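Section 4: Running the cable and making your own ends

So the hub is up on the wall, the little green light is on, and you're ready for the part we enjoy most. Wiring your own house is a lot of fun once you get the hang of it, and a Skivumix system on real cable is a joy to use. Video calls stop stuttering, big files move in seconds, and you'll wonder why you put up with that one dead corner of the kitchen for so long!

Set aside an afternoon for this section. If you bought the pre-made cable set, you can skip steps 9 to 16 and go straight to "Testing the run."

Before you start

You will need:
The Skivumix wall hub (already mounted, see Section 3)
A box or spool of solid-core Ethernet cable
A bag of RJ45 plugs that match your cable
A crimping tool with a cutting blade
A cable tester
Painter's tape and a marker that writes on plastic
A drill and a long bit, if you are going through walls

CAUTION: Never drill into a wall until you know what is behind it. Check both sides for outlets and light switches, and assume that power lines run straight up or down from each one. If you're unsure, stop and call an electrician.

CAUTION: Keep network cable out of any box, pipe or channel that carries house power. Where the two have to cross, cross them at a right angle.

Planning the route

1. Walk the house with a pencil and paper. Mark the hub, then mark every place you'd like a wall jack. Be generous! A jack behind the TV and another by the desk will get used every day, and a spare in the hallway ceiling is a gift to your future self.

2. Draw the path for each cable. Closets stacked one above the other are wonderful for this, and so are unfinished basements.

3. Measure each path with a tape measure, then add 3 feet at each end. The extra lets you redo a plug or two without pulling the whole run again.

4. Give each run a number and write it on your plan. The hub has 16 ports, numbered from left to right, and life is easier if run 1 goes to port 1.

NOTE: Keep any single run under 300 feet. Very few houses come near that, but a detached garage at the far end of a long yard might.

Pulling the cable

5. Write the run number on a piece of tape and wrap it on the free end of the cable. Do the same at the spool end before you cut.

6. Feed the cable from the hub toward the jack. A second person makes this much nicer – one to feed, one to pull, and both to shout up and down the stairs.

7. Pull slowly and steadily. If the cable stops, go back and look for the snag. A hard yank can stretch the pairs inside, and a stretched cable may look perfect and still run slow.

8. Make wide, lazy curves at the corners. Hold the cable up loosely with hook-and-loop ties. Don't use staples.

Making the ends

Now for the crimping. Your first plug will probably take ten minutes and come out a bit ugly. By your fifth you'll be humming along. Jinfeng Qiu, who wrote the first version of this guide, still keeps her very first plug in a desk drawer, and it is a sorry sight.

9. Slide the rubber boot onto the cable now, with the narrow end going on last. (We have all forgotten this one.)

10. Strip off an inch and a half of the outer jacket. Score it lightly, bend it, and let it snap. Check the wires for nicks. If you see bare copper, cut back and start again.

11. Untwist the four pairs and straighten each wire between your thumb and finger. If your cable has a plastic spine down the middle, snip it off flush with the jacket.

12. Put the wires in this order, from left to right: white-orange, orange, white-green, blue, white-blue, green, white-brown, brown. Use the same order at both ends of every cable.

13. Pinch the wires flat and cut them straight across, leaving half an inch sticking out of the jacket.

14. Hold the plug with its clip facing down and slide the wires in until they touch the front. Look through the clear housing and read the colors one more time.

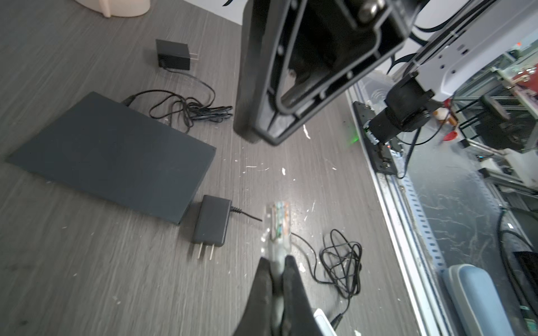
Clear RJ45 plug with colored wires inside.

15. Put the plug in the crimping tool and squeeze until the handle stops. Squeeze once more for luck.

16. Tug gently on the cable. The jacket should be held firmly inside the back of the plug. If you can see loose wires between the jacket and the plug, cut it off and make a new one. Then slide the boot up.

NOTE: Crimped plugs can't be opened and used again. Buy more than you think you need.

Testing the run

17. Plug one end into the main half of the tester and the other end into the remote half.

18. Switch it on and watch the lights. They should come on in the same order on both halves, one through eight.

19. If a light is missing, that wire isn't making contact. Crimp both plugs again. If the light is still missing, replace the plug at the end that looks worse, then test again.

20. If the lights come on out of order, two wires have traded places. Compare both plugs with the color list in step 12 and replace the one that doesn't match.

CAUTION: Don't connect the tester to a cable that is plugged into the hub. Power on the line can damage the tester.

Connecting to the hub

21. Push each plug into its port until it clicks.

22. Connect a computer at the other end. The port light will blink amber, then turn solid green within 27 seconds. Green means full speed, and it's a lovely thing to see a whole row of them.

23. If the light stays amber, the port is working at a lower speed. Nine times out of ten the cause is a tired plug, so go back to step 17.

24. Write the room names on the card inside the hub door. Tape a copy of your plan there as well.

A few extra tips

Good light matters more than good tools. Work at a table with a lamp close by.

Sweep up as you go. Bits of copper are sharp, and they have a way of finding bare feet.

For outdoor runs, use cable rated for outdoor use and fit the Bimska surge guard where the cable enters the house. Fitting directions come in the box.

Section 5 covers naming your network and setting passwords. Keep the tester handy, as you'll need it again for the door camera in Section 6.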